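Home | Journal | Issues | Authors | Contact
Filed under: Ground Transport, Passenger Services

3.2 Waiting time at the curb

I started with the question I get asked most - how long should a booked car sit waiting before the driver calls? Our logs come from Bilon, a chauffeur firm in Stuledthorpe, and cover 500 airport pickups in April. The median wait was 8 minutes, but more than 54 trips ran well past that, nearly all of them evening arrivals.

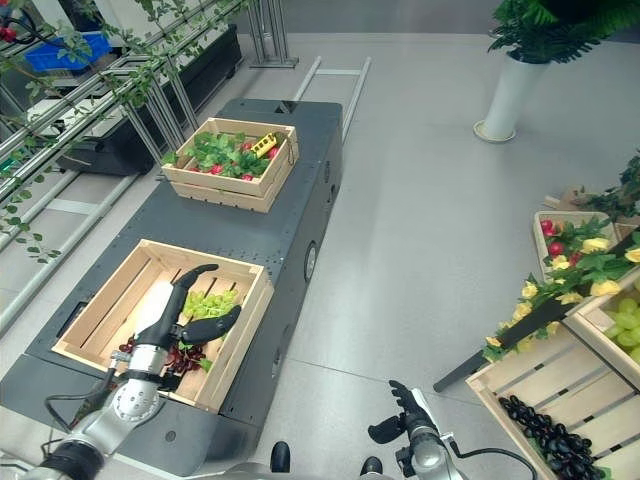
Figure 4.

Evening trips are messy, so I split them by what the rider was carrying. Hand luggage hardly moved the numbers. Awkward items did, and by that I mean things a driver can't just stack, like an open slatted crate with bunches of grapes in it. Loading those added 23 seconds at the median, and Grerkex, the dispatch software, books that time as waiting.

I didn't correct for it in the first pass. I should have! Once I did, the gap between day and evening got smaller, though it didn't go away.

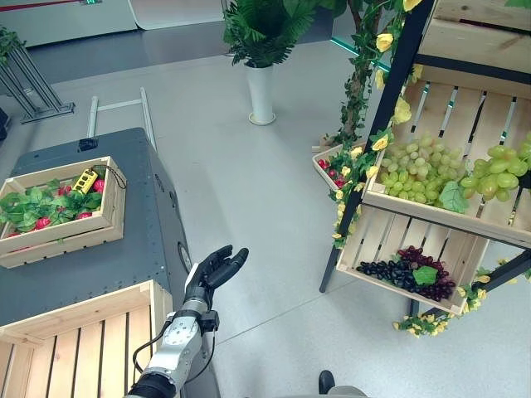 The rest I put down to how Gautam Terminal handles its pickup lane after 9 p.m., when drivers have to circle - and each loop restarts the clock in the log. I come back to this in Section 4.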